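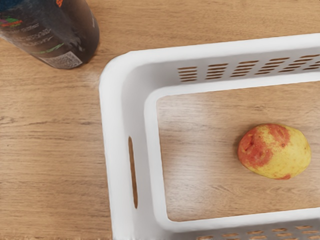
Reading time: 5 minutes
Print this page | E-mail this page

4. What readers said about finishing a product

4.1 The comments and how we read them

The material for this section comes from the comments left under cleanser and hand cream reviews on Vonis, the blog network described in Section 2. After we had taken out adverts, repeated posts and the many kind messages that said only "lovely review", there were 2,445 comments left to work with. We read all of them once, fairly quickly and mostly over cups of tea, and then went back to the ones that mentioned using a product up, giving it away, or putting it at the back of a cupboard. Lorna Villanueva did the first round of sorting, and her labels were kept wherever the second reader agreed with them. Where the two readers didn't agree, the comment was talked over, and a handful were left without a label when the talking got us nowhere.

We should say something about tone, as it matters to what follows. People writing under a beauty review are usually writing to the blogger, whom many of them have been reading for years, and they write as they would to a friend who has just recommended something. They tease, they exaggerate, they promise to buy things they may never buy. A comment such as "I have got through my third tub already and it's only December" tells us that the writer is pleased with the product, but we would be wary of treating it as a purchase record. We have tried throughout to report what readers said they did, and to leave it there.

4.2 Using up, saving and moving on

The largest group of comments described what we came to call saving. A reader buys a cleanser on the strength of a review, likes it a good deal, and then uses it less often than she would use something she liked less. The Codetti cleansing balm, which was reviewed on several of the blogs during the months we looked at, drew more of these comments than any other product. Readers spoke of keeping it for Sunday evenings, for the night before a wedding, or for "when my skin is being horrible and deserves a treat". One had kept a jar so long that the scent had changed, and she was very cross with herself about it.

Using up was described in a different way altogether. It came with a certain pride, particularly among readers who had set themselves a rule about not opening a new product until the old one had gone. These readers cut open tubes, stood bottles on their heads overnight and added a splash of water to the last of a foaming wash. Several wrote in some detail about the best scissors for the job, and there is a long and cheerful exchange under one hand cream review — far longer than the review itself — on whether a cut tube can be kept fresh with a clothes peg. 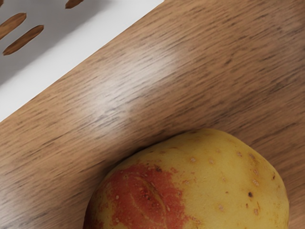 Figure 3. White slotted container and apple on a wooden surface.

The third pattern, moving on, was mentioned more shyly. Readers who had grown tired of a product halfway through tended to explain themselves at length, and often finished by saying which other use they had found for it. Facial scrubs went on elbows and heels. Rich night creams went on hands, and conditioners that made the hair limp were used for shaving legs. This second life for a product seems to have been quite important to the people who wrote about it, and we had not expected to find so much of it. When we asked for further examples through a short notice on the network, some 200 replies came in, and the great majority were about moving a product from the face to some other part of the body.

4.3 Does the size of the jar matter?

Earlier work on household goods would lead one to expect that people use more freely from a large pack than from a small one. Our comments offer only mild support for this. Readers who owned the large Codetti jar did talk about being generous with it, and one described "slapping it on like butter", but others who owned the very same size were among the most determined savers in the whole set. What the product had cost, and whether it had been a present, came up much more often than how much of it there was.

To look at this a little more closely we turned to the Gretby diaries, a smaller set of notes kept by people who had agreed to write down what they put on their faces each morning and night. The diaries are described fully in Section 5. For the moment it is enough to say that they were coded on the Mykhailiuk scheme, with one change: we allowed a single entry to carry both "saving" and "using up", because diarists quite often did both at the same time with different products. A woman finishing an old toner to the last drop might be leaving a new serum sealed in its box beside it.

4.4 Some cautions

There are limits to all this that we would like to be open about. People who comment on beauty blogs enjoy the subject, and those who simply wash their face with whatever is by the sink are hardly present in our material. The bloggers themselves steer the conversation too. A post that ends with a question about half-used tubes will naturally gather answers about half-used tubes, and one such post accounts for a noticeable share of the using-up group. We ran the sorting again without it and the order of the three patterns stayed as it was, although saving and using up moved further apart.

We also have very little to say about men, who made up a small part of the commenters as far as we could tell from the names they chose.

Related items
Section 3: Recruiting readers through blog networks
Section 5: The Gretby diaries
Sample sachets and the habit of keeping them
Why hand cream lives in the handbag
Fake tan, patch tests and the advice of strangers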